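Sombat Boonchu has had the new fingers on the right arm since July, and he still grins when he talks about them. "The old pair from Ludholm were flat and stiff, and cardboard just folded up on me," he says. "These bend at every joint, so they sort of hug it!" 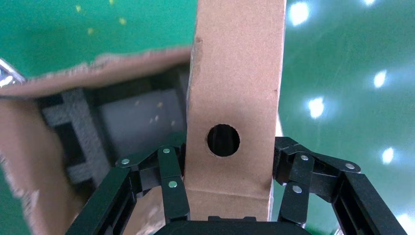

The jointed fingers holding a strip of cardboard at the Junuva workshop.

He ran 105 grabs with each pair, mostly on box flaps and packing strips, and changed the grip force 6 times along the way. Next up is the wrist camera. "I've got 2 to compare, and I can't wait to see how they handle shiny tabletops."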